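Grunton Flower Growers: Notes from the Spring Open Day

The growers at Grunton open their site once a year in May, on a Tuesday, and I had wanted to go for a long time. Our garden club had seats left on the bus, so I signed up with Aidan Hennessy and Gifty Alhassan from the cutting garden group. I said I would write it up for the members who stayed home.

Getting there

The bus left the library at 7:30 in the morning. Parking at the site is on grass behind the packing shed, and it was soft after the rain. Bring boots if you go next year. Check-in was at a folding table by the gate, where we got a paper map and a sticker with our group number. The tour costs 20 dollars, which includes coffee and a bunch of flowers to take home. Lunch is extra.

We were in group 2, led by Norbert Bartoš, who runs the growing side. He has a quiet voice and the fans in the greenhouses are loud, so stand near the front.

The bulb store

The tour started in the cold store. The bulbs arrive in the fall in plastic crates and are kept cold for weeks before they are planted. Norbert explained that a tulip needs this cold period to make a proper stem. If it is cut short, you get a flower sitting down in the leaves. Gifty asked if a home refrigerator would do the job. He said yes, as long as there is no fruit in it. Apples and pears give off a gas that can kill the flower inside the bulb. I have been keeping my bulbs next to the apples in the garage, which may explain last spring.

Most of the crates were empty and stacked for washing. The few that were full held bulbs for a late crop they are trying for the first time. The variety is called Štefanec and it was bred by a small nursery they buy from. It is a late single, supposed to hold up well in warm weather. We didn't see it in flower.

The greenhouses

There are four houses, and we went through two of them. The first one was nearly finished for the season and a crew was pulling out the old plants. The second was still being picked. The crates stand on low benches and each one holds 100 bulbs, planted so close that they touch. They get water from the bench below. Norbert does not like overhead watering because it marks the petals.

Picking is done twice a day, early in the morning and again after lunch. The pickers take the whole plant with the bulb still on, which surprised me. The bulb is cut off later in the shed, and this gives them an extra inch or two of stem. I asked what happens to the bulbs. They go to compost, because a forced bulb is too weak to be worth selling.

On a good day in March they pick over 3000 stems from one house. By the time of the open day it is much less, and the workers had time to answer questions. Aidan spent a while talking with one of them about thrips. I did not follow all of it, but he wrote down the name of a sticky trap.

The packing shed

Sándor Jakab took over from Norbert at the shed door. He is in charge of grading and shipping. The stems come in on carts and are sorted by length, then by how far the bud has opened. The buyers want them tight and mostly green with just a little color showing. He held up one that was fully colored and said it was already too late for a store, but fine for a farm stand.

Bunches are wrapped in paper and stood in cold water up to the necks for a couple of hours. He said this is the step people skip at home. If your tulips are floppy when you buy them, recut the ends, roll them snugly in newspaper, and stand them in deep cold water for the evening. They will dry out in the middle of the roll if it is too loose at the bottom.

The shed is kept cold and we were in there for half an hour. Wear a sweater.

Lunch

Lunch was served in the break room by the owners' family. There was bean soup, bread, and a sheet cake with rhubarb. The line was long and the soup ran out before the last group got there. Our club has been told to book the earlier sitting next time.

The vase talk

After lunch Štefánia Paulík gave a talk on keeping cut tulips. She does the arranging for the farm shop and has taught classes in town. Most of what she said was practical and I took notes.

Tulips keep growing after they are cut. The stems get longer and bend toward the light, so an arrangement that looks right in the evening will have changed shape by morning. She does not fight this. If you want them straighter, turn the vase every day and pick one with a tall neck.

Use only a few inches of cold water and top it off daily. Tulips drink a lot, but stems standing in deep water for days get soft. Keep them away from a sunny window and away from the fruit bowl. Do not put them in the same vase as fresh daffodils, which leak a sap that clogs the other stems.

She leaves most of the foliage on and takes off only the leaves that would sit under water. On the subject of pennies, sugar, and aspirin, she said she has tried them all and clean water did just as well. She washes her vases with hot water and a little bleach between uses, including pressed and cut glass, where the pattern hides the film.

Several people asked about color. She prefers one color to a vase and likes to set a red next to an orange in separate glass.

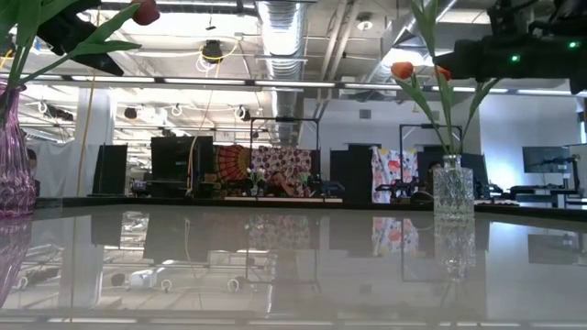

The farm shop

The shop is in the old Grasatwood barn across the road. It sells cut flowers, potted herbs, seed, and a shelf of used vases priced from three dollars. I bought a packet of sweet peas and a pair of Flerkel snips, the short kind with the red spring. Gifty bought two trays of snapdragon plugs and had to hold them on her lap on the way back. The shop takes cards, but the plant table outside is cash only.

Bulb orders for fall can be placed at the counter. The list was not printed yet when we were there, and I left my address so they can mail one. I will bring it to the club meeting when it comes.

We were back at the library by five.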